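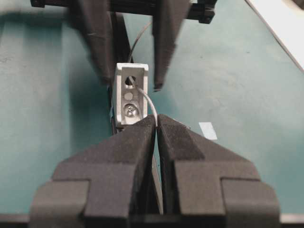

Pronham v Sevcombe, 8/11/25. Putting my notes up as a thread like last time. It finished 2-2 and went to penalties, and Sevcombe are through to the next round of the cup.

Crowd was given as 2,784, the best at Larnia Road this season. Over 300 came from Sevcombe and they were put behind the far goal, which used to be the home end before the new turnstiles.

Pronham kept the same back four. Jadoon came in on the left with a strapped knee and Caldeira wore the 8 again. I had expected him on the bench after the week he's had with his hamstring.

Sevcombe were better early on. Long throws, everyone up, second balls dropping at the edge of the box. Their first goal came from exactly that. Keeper got a hand to the header and it went in off the post.

Pronham didn't have a shot worth writing down until just before the half hour. Jadoon cut in and hit it straight at the keeper.

Equaliser was a good one. Martim Caldeira picked it up in the centre circle, nobody closed him down, so he carried on going. Shot was low and went in at the near post. Keeper will be annoyed with himself.

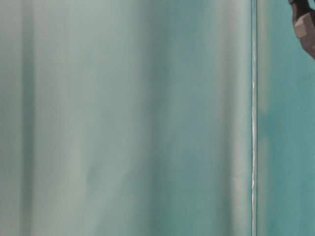 Second half was scrappy. The wind had got up and neither keeper could get a goal kick much past halfway. Sevcombe changed to three at the back and it suited them, as Pronham only had one up front by then.

Their second was offside for me. I was level with the eighteen-yard line and the winger was a good yard ahead when the ball was played. The flag stayed down. The bench went mad and the physio got booked, which I've not seen before at this level.

Hartmut Rathjen made his changes straight after. Took off both full backs and went with what looked like wingers all the way down. There was a lot of moaning in the main stand about it, including from me.

It worked, though. Corner, half cleared, Jadoon swung it back in and Caldeira got his head on it at the back post. That's two in the match for a player who hadn't scored since last December.

Could have won it too. A free kick in added time came back off the bar and the rebound went over from close in. I won't name the lad, he knows.

Penalties at the Sevcombe end. Caldeira scored, Jadoon's was saved, and Sevcombe didn't miss any. Not much more to say about it.

Rathjen spoke to us by the tunnel: "We were slow for an hour. I told them that. Then they played. I can't complain about the last part." He wouldn't be drawn on the offside.

He also said Jadoon will have a scan on the knee and that he doesn't expect him back for the next league game.

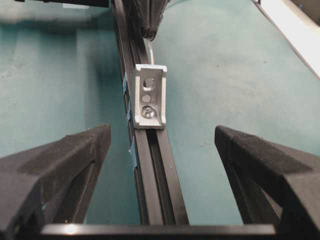

Corner bracket on the black rail.

A few of you have asked about the car park. It was shut at the school end and the stewards were sending people round by the allotments. The club say it will be open again for the next home match.

Sevcombe go into the draw with the bigger clubs now, and good luck to them. Pronham are back to the league, away, on that slope. Ratings to follow when I've had my tea.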